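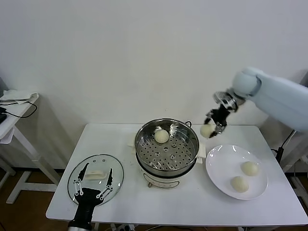

What does Stikness get you for the money? Two arms, two grippers, a control box and a year of updates, all on one monthly bill.

Giro has opened orders for Stikness, its rental kit for small food counters and test kitchens, after a spring of trials. The price is 2000 dollars a month, 18 months minimum. Sign for 36 and the setup fee of 1000 dollars is dropped. Shipping is extra. So is the table.

The pitch is plain enough. Small batches, soft food, the kind of job where a worker stands at a steamer all morning moving buns onto a plate. Giro wants that job. Each arm ends in a two-finger gripper, and the company says the fingers can be set light enough for dough without leaving a dent. One arm for the lid, the other for the food – that's the split in the bun program, one of four that ship with the kit. The others do dumplings, boiled eggs and corn.

No special cookware needed. An ordinary electric steamer with a glass lid will do, as long as the lid has a handle the fingers can get around. Round knob handles are on the "not yet" list, bar handles are fine. Plates should be flat and wide. Giro's setup sheet runs to two pages and most of it is about where to put the plate.

Fajardo, a bakery supply shop that tried the kit for six weeks, is keeping it. Their take: slow, steady, good on buns, so-so on eggs. Teaching it a new plate position took one afternoon the first time and a few minutes after that. Cleaning the fingers is teh part staff complained about. They come off with a small key, easy to lose. A second key is now in the box.

Speed is the weak point. A person is faster, and Giro doesn't argue. The company is selling it for early hours and long quiet stretches, 5 a.m. to opening.

Tenus will handle service calls and spare parts. Next-day visits in the city, longer outside it – the map isnt final. Wear on the finger pads is covered, drops and spills are not.

First kits go out in September. Orders through Giro only, no resellers for now. A version with one arm is planned, no price yet.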